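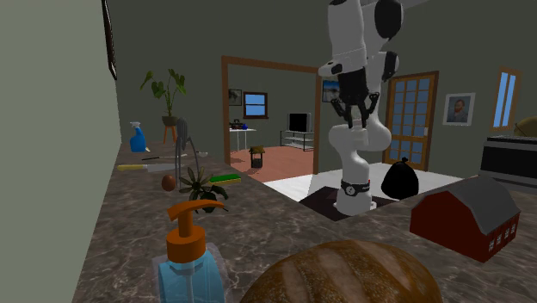 Oltivville Simulation Group, Kitchen Tasks Team

The Shaker Fault: Your Questions
Last updated February 8, 2018

I've been answering the same handful of emails since we paused the countertop tasks, so I'm putting it all on one page. If your question isn't in here, write to me and I'll add it!

What went wrong, in plain words?

The gripper closed on the shaker, the arm started its lift, and the shaker shot out sideways and left the counter. In simulation, so no mess for anybody to sweep up, but the run was still marked as a success, and that's the part that bugs me most. We went back through a batch of 80 runs and found 16 with the same kind of throw. In 11 of those the log said "object lifted, task complete." Well, it was lifted all right.

Was it the arm, the gripper or the software?

Software, mostly ours. The closing command in our Idar controller was written for a soft object with some give in it, the sponge basically. Give that same command to something stiff with smooth sides and the fingers keep trying to close after they've already made contact. The pads end up a tiny bit inside the object, the physics engine notices, and it fixes the overlap by shoving the object away as hard as it needs to. If one pad has gone in deeper than the other, off it goes.

Why did it take so long to catch?

Because the success check only looked at height. If the object got above the counter by a certain amount at any point, you got a green check mark. It didn't ask whether the object was still between the fingers. I wrote that check, so go ahead and send the complaints to me. It was meant to be a placeholder and then we all got busy (you know how that goes).

Why does it hit the shaker so much more than the other stuff?
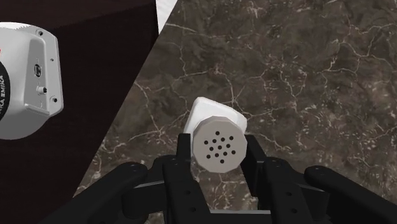 The collision shape doesn't match what you see on screen, and on a small object that matters a lot more. The physics side uses a simplified hull, and the one we had for the shaker was a hair wider on one side than the body you're looking at. So one finger touches early, the other one is still traveling, and by the time they're both in contact the load is lopsided. Same thing could happen with a bigger item, it just has more mass to push around, so you get a little wobble and you never think twice about it.

Does the cap have anything to do with it?

I wondered about that too, because of the holes. No. They aren't in the collision shape at all, and the top is treated as one closed surface. Rui Baptista swapped in a plain cap for 67 runs to check and the throws kept right on coming.

Could this hurt someone if we moved the same program to a real arm?

Yes, and please read this one even if you skip the rest. A real gripper won't sink into a shaker, so you wouldn't see this exact fault. But a controller that keeps squeezing after contact is a bad controller anywhere. It can crack a container, pop it loose toward whoever is standing nearby, or pinch a hand that's where it shouldn't be. Nothing using the old closing command goes on hardware. If you've got a copy saved in your own folder, delete it, don't rename it and keep it around "just in case."

What's been changed?

The fingers now stop when both pads report contact, and there's a force limit that you can't switch off from the task file. If only one pad reports contact, the arm backs out and tries again from a slightly different spot. The success check now wants the object held between both pads for the whole lift. And the shaker has a new hull that Rui traced by hand, bless him.

Do I have to rerun my old results?

If they came from the Pisharody kitchen and used the old check, yes. Sorry! I know that's a pain. Sponge-only runs are fine to keep.

I'm on the Rurkance build. Am I affected?

Same closing command, so yes. The patch for that build is still being tested and I'm hoping for March. Until then, set the grip force by hand to the lowest value that still holds, and watch your lifts yourself instead of trusting the log.

My run stopped with "single pad contact." Did I break something?

Nope, that's the new stop doing its job. Reset the object, check that your grasp point is centered on the body and not up at the cap, and go again. If you get it three times in a row on the same object, send me the log and the object name. It's probably another bad hull, and I'd like to find the rest of them before you all do.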